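The Hard Water Question

Households in the chalk districts pay for their geology in ways that rarely appear on a bill. A new advice scheme hopes to change how they deal with it.

The town of Makness draws almost all of its supply from boreholes sunk into chalk. The water is clean, cold and reliable, and it has been so for more than 120 years. It is also very hard. Kettles fur within weeks, shower heads spit sideways, and the heating engineers of the district are seldom short of work.

In the past, residents regarded these matters as a private nuisance. The position of the Palard Trust, a charity concerned with household costs, is that they should be treated as a public one. Its study of the district, published on March 28, 2021, drew on replies from 598 homes and found that many families were spending money on limescale without recognising it as the cause. Immersion heaters were replaced early. Washing machines were run on hotter programmes than the clothes required, in the belief that the machine was at fault.

The chemistry is simple enough. Rain falling on chalk takes up calcium as it sinks through the rock, and the calcium stays dissolved until the water is heated or left to evaporate. Heating produces the hard crust found in boilers and kettles. Evaporation leaves the thinner white film that collects on taps, tiles and glass. Neither is a danger to health, and the Trust is careful to say so. Its concern is with cost and with the amount of strong cleaning product that is poured away each year.

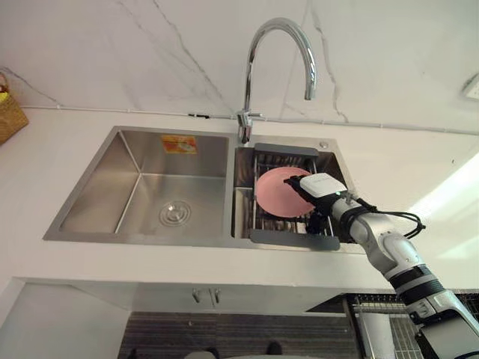
The kitchen sink is where most people first notice the difference between one supply and another. Soap lathers poorly in hard water and leaves a grey scum on the sides of the bowl, and the usual response is to add more of it. The Trust advises using less washing-up liquid than habit suggests, followed by a clean rinse. Drying matters as much as washing. A plate stood nearly upright in a wire rack, with the rack set in the second bowl of a double sink, sheds its water towards the drain, and little is left on the surface to form a mark. Plates stacked flat hold a ring of water at the rim, and the ring dries white. Stainless steel benefits from being wiped with a dry cloth at the end of the day, and vinegar should be kept well away from marble and other natural stone.

Larger remedies are a matter of some dispute. Ion exchange softeners work well, but they need salt, space and regular attention, and a separate unsoftened tap is normally advised for drinking. Magnetic and electronic devices are cheaper and easier to fit. The evidence for them is mixed, and the study declined to recommend any of them. Fesov, a supplier of domestic softeners to the region, has argued that the full cost of a softener should be set against the life of the boiler it protects. The Trust accepts the principle, though it notes that tenants seldom own the boiler.

This last point has proved the most difficult. More than 2,000 homes in the district are rented, and few tenancy agreements make any mention of scale. A landlord may be obliged to repair a failed water heater, but there is generally no duty to prevent the failure. The Ngubane Housing Association has taken a different course, and now includes descaling in the yearly service of its properties. It reports fewer calls for emergency repairs over the winter, although it has cautioned against drawing firm conclusions from a single season.

The advice scheme itself opens in April and will run for 2 years. Residents will be able to request a printed guide and a test strip by post, and home visits will be offered to those over pension age - the group found to be most likely to live with a failing heater and least likely to report it. Applications may be made at the library in Makness or by letter to the Trust's district office.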